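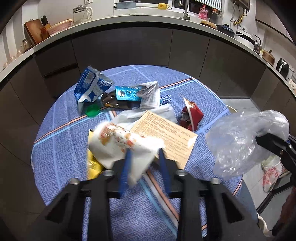

Notes de l'orateur
Programme Zaki : plan d'équipement en préhenseurs portatifs
Intervention de Mme Samah Benjelloun, direction des achats, Truddale
Version du 23/6/19

Ouverture
Remercier la direction technique et M. Ifor Lougher pour la relecture des annexes. Rappeler que la présente communication porte sur l'acquisition du matériel de collecte destiné aux tâches domestiques de tri et de débarras. Les questions de logiciel seront traitées par M. Anas Ezzat en seconde partie.

Diapositive 2. Périmètre
Le besoin exprimé couvre 6 préhenseurs à main, employés par paires. Les objets visés sont légers et de tenue très inégale : papiers froissés, sachets, canettes, cartons, sacs en plastique. Insister sur ce point, qui commande le choix des patins de doigts.

Diapositive 3. Offres reçues
Deux fournisseurs ont répondu, Idotora et Motarora. L'offre d'Idotora s'établit à 3829 euros par paire, patins de rechange compris. Celle de Motarora est moins élevée à l'achat, mais les patins y sont facturés séparément. Marquer une pause pour les questions sur les garanties.

Diapositive 4. Consommables et entretien
Prévoir une ligne annuelle de 1363 euros pour les patins, la visserie et l'étalonnage. M. Adel Ashour demande que cette ligne soit distincte de l'investissement. Indiquer que l'amortissement est calculé sur 5 ans.

Diapositive 5. Calendrier
Décision attendue en juillet. La commande sera passée en une seule fois ; la réception est confiée à M. Ayman Fawzy, qui établira le procès-verbal d'essai sur table ronde et sur plan de travail.

Renvoyer à l'annexe B pour le détail des frais de port et donner la parole à M. Ezzat.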